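Skekow Club Guide, Section 3: Getting Your Grippers Ready

I wrote this part for new members of the Skekow robotics club, but I still read it myself before a session - it's easy to skip a step when everybody's talking. Plan on 20 minutes the first time. You'll get faster.

Before you start, grab your pair from the Flemon shelf and sign them out. Please keep pairs together! We mixed two up in January and spent a whole evening chasing a bad calibration.

1. Wipe the finger pads with a dry cloth. The mesh picks up lint like crazy.

2. Squeeze each gripper open and shut a few times. It should move smoothly all the way. If it sticks, put it in the Lu bin and take another.

3. Check that the marker cube sits tight on top. Push it gently with your thumb - any wobble at all and the tracking drifts.

4. Start the Fliltberg program on the laptop and wait for both grippers to show up in the list.

5. Hold one gripper in each hand, with both cubes facing out, and stand still until you hear the beep.

6. Do 3 practice grabs with something light. I like a small plastic cup, as it shows right away if you're squeezing too hard. 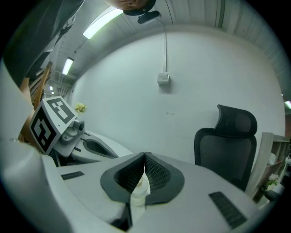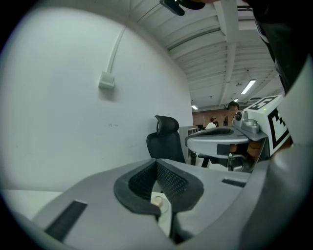 7. Play back your practice run. If the picture jumps or freezes, go back to step 4 and start over. I know, I know, but bad runs are a pain to weed out later.

8. Name your run with your initials and the task, then save it.

Note: Keep your sleeves pushed up so they don't cover a marker. Big hoodies are the worst for this.

Caution: Don't pick up a gripper by its camera. The mount is printed plastic and it snaps - I've broken one myself, and the replacement took ages to print.

Caution: Keep fingers clear of the pads while your partner is squeezing. It pinches!

When you're finished, close the program first and then switch off the grippers. Put them on the charger and move on to Section 4, where you'll pick your first real task.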